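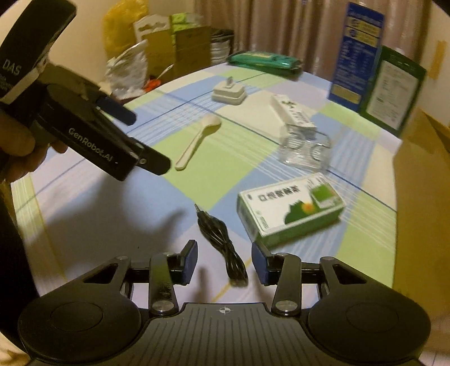 A reader of the previous Balstead household guide asked whether medicines and cables may share one storage bin. They may not; empty the table in two passes, as follows.

1. Coil each audio cable and secure it with a tie.
2. Place cables and chargers in the Kozma bin.
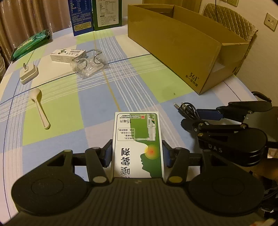 3. Store medicines in the Moltarum box, in their original cartons. Check the expiration date before storing. Cartons stand upright, with the printed face outward - the green head profile with the marked throat is easily found again.

Caution: Do not place spoons in either container.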